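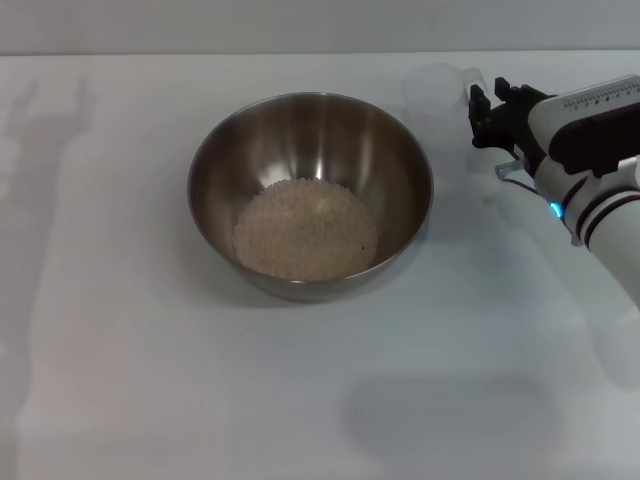 Rice in the bowl, thread incoming.

OK so I finally watched the new Trastden documentary last night and I have feelings. Posting them before I read any reviews!

1/ For anyone who missed it, Trastden is the soap that ran for six seasons on Ferkura and then vanished in June with no finale. One day it was on the schedule, the next day it was a cooking show.

2/ The film got hold of old call sheets and pay slips. Extras were waiting over 30 days for their money while the leads were getting flown to award nights. And these same producers gave speeches about "family" -- come on.

3/ My favorite part is the makeup room interviews. Four women, one couch, zero filter. I could have watched a whole series of just them.

4/ Sturico, who made the soap, put out a statement on 27 Aug 2018 and it's two lines long. It says they "value all contributors." Not a word about the pay.
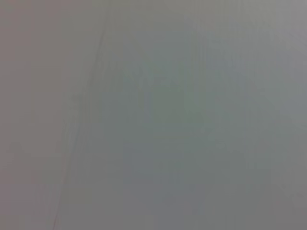

Where can I watch it if I don't have Ferkura?
It's on the Visser app, free with ads, and you have to sign up with an email first.

5/ The fan petition for a proper ending is at 1,338 names, by the way. I signed it twice by accident (sorry) and they only counted me once.

6/ Going back to season one tonight. The hair alone is worth it -- and I still want to know who was in that elevator.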